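Search this site Search

3.2 Collecting Demonstrations in Students' Kitchens

The course ran over fifteen weeks and was open to any second-year student who had passed the introductory programming class, whatever their major. We had hoped for a small, friendly group and we got one, and a good deal of what we report in this section we owe to their patience. The students worked in pairs, and each pair was lent one of the hand-held grippers we call Drarklow, with a wide-angle camera fixed to its body and soft rubber pads on the inner faces of its fingers. The design files came to us from an earlier student project, Vaditz, and were changed only a little at the joints so that the fingers would open wider.

In the first version of the course, taught by the second author, everyone recorded at the same bench in the teaching lab. The demonstrations were tidy, and they all looked alike – same light, same tabletop, same few blocks. Noel Manalastas, then our teaching assistant, suggested that the students simply take the tools home, and from May onward that is what they did. We were nervous about it, and we should say so, but only one gripper came back needing repair (a loose pin, put right in an afternoon).

Each pair wrote its own task card before recording. We asked for a sorting or tidying task using things already in the kitchen, and we asked that some of them be hard to grip. Thin sticks and clear plastic spoons were great favorites, the first because they roll and lie nearly flat, the second because the counter shows right through them. Figure 4 is taken from one such task, in which utensils are to be picked up singly and placed in a holder.

In all, the class turned in 507 demonstrations, of which 353 were kept after review. Another 127 were set aside because the camera lost track of its own position, and the remainder because the task card had not been followed. The students did this reviewing themselves, trading recordings with another pair, and their written comments were often sharper and kinder than ours would have been – we have kept them with the recordings and come back to them in Section 5.

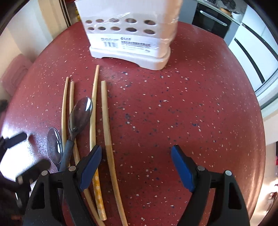 Figure 4. Utensil task on a speckled countertop, gripper open, with sticks, clear spoons and a white holder.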